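Gym notebook, April
Prunside Gymnastics, back gym

Beam and vault prep, 4:30 p.m.

Started late. Floor group ran over, so we warmed up on the strip along the wall. Wrists, ankles, handstand holds, then straight to beam.

Beam: everyone did 12 dance-throughs before any acro. Wobbles are still mostly coming out of the full turn, with the free leg dropping before the heel is down. Went back to half turns on the low beam for the second part of the rotation and it looked cleaner. Leave it there until the next entry says otherwise. Series on the high beam only with the sliding mat.

Dismounts were fine. Short landings on two of them, both from rushing the last step of the round-off. Told the group to finish the arms before the hurdle.

Vault: moved the board back 2 notches for the taller girls. Run-ups are marked with tape now, so please don't pull it up when you vacuum. Blocks were slow at first. Drill that helped was the handstand hop onto the raised panel, shoulders only, no bend at the elbow. Timers next to the board weren't used.

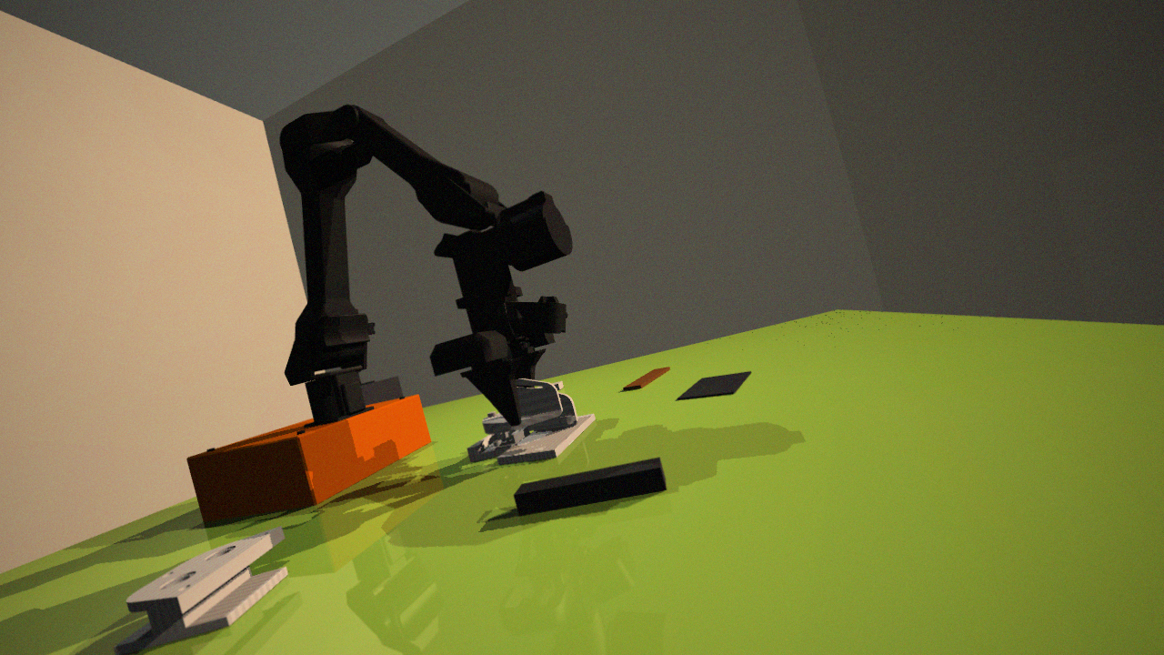 Bars and equipment

Low bar cable on the window side needs a quarter turn before every session. It creeps. The Fundomden grips came in and two pairs are the wrong size. I put them back in the bag with the slip. Please don't hand them out.

Chalk is low. The last order from Plemora came to 885 with the new landing mat, so chalk goes on the next one by itself.

Bars work was short: casts, kips, and one tap swing station in the pit. Casts are getting to horizontal but hips pike on the way back in. More hollow holds on the floor bar.

For the Huỳnh Invitational

Lineups not set. I want two more full beam sets from everybody before deciding, with a salute and a real wait in between. Anyone not in the lineup still travels and warms up with the team, and should have a full set ready on at least one event.

Floor music to be checked on the big speaker. One track still has the old ending on it.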